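Restgate blood test service to move to Orkar Street in April

Blood tests in Restgate will move out of the health centre and into a building on Orkar Street in April, after a year in which patients complained of long waits and a shortage of morning appointments.

The new site will open at 7.30am and offer 100 appointments a day. The health centre on Umevby Road will stop taking samples on the same morning, although nurses there will still see patients for dressings, vaccinations and blood pressure checks.

A survey carried out last autumn drew 871 replies. Most people who answered said they had trouble getting a slot before work, and many asked for somewhere to park. Orkar Street has 40 spaces behind the building, with the first hour free. The number 12 bus stops outside.

Arnel Estrella, who manages the service, said the old rooms had become too small.

"We have two chairs and a corridor for a waiting room," he said. "On a busy morning people are standing by the front door. The new place has a proper waiting area and more chairs for taking blood, so we can see people closer to the time on their letter."

Samples will be collected from Orkar Street twice a day, at noon and at 4pm, and taken to the laboratory at Yu. At present there is one collection, in the early afternoon, and anyone tested later than that has their sample held until the next day. 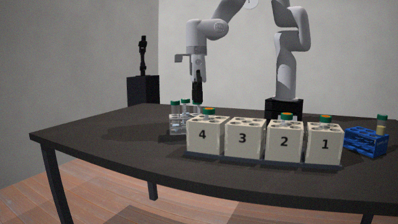

A dark tabletop is common to both views.
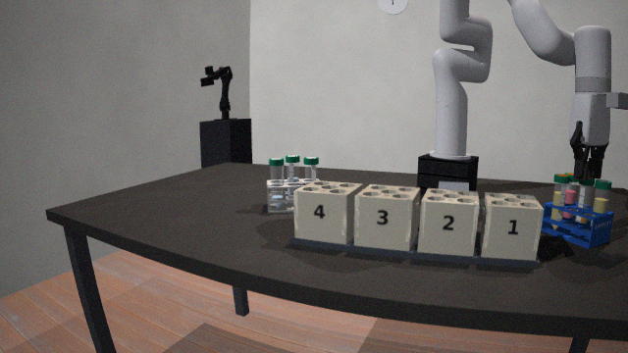
Do I need to book again if I already have an appointment for after the move?
Appointments already made will be kept at the same time and moved to Orkar Street. A letter or text message with the new address will be sent to each patient in March.

Patients will be able to book by phone or online, and a walk-in hour will run from 2pm to 3pm for people who have been sent by their doctor that day. Children under 12 will continue to be seen at the hospital, where there is a separate children's clinic.

Yufang Kang, a practice nurse at Restgate, said staff had asked for the earlier start.

"A lot of our patients have to fast before the test and they don't want to wait until eleven for breakfast," she said. "The first hour and a half of the day will be kept for them."

Some residents on the Umevby side of town have said the move will leave them with a longer journey. A petition asking for one morning a week to be kept at the health centre was handed in last month. Mr Estrella said the request was being looked at, but that no room had been set aside for it.

Home visits for people who cannot leave the house are not affected. The phone number for bookings stays the same, and lines are open from 8am.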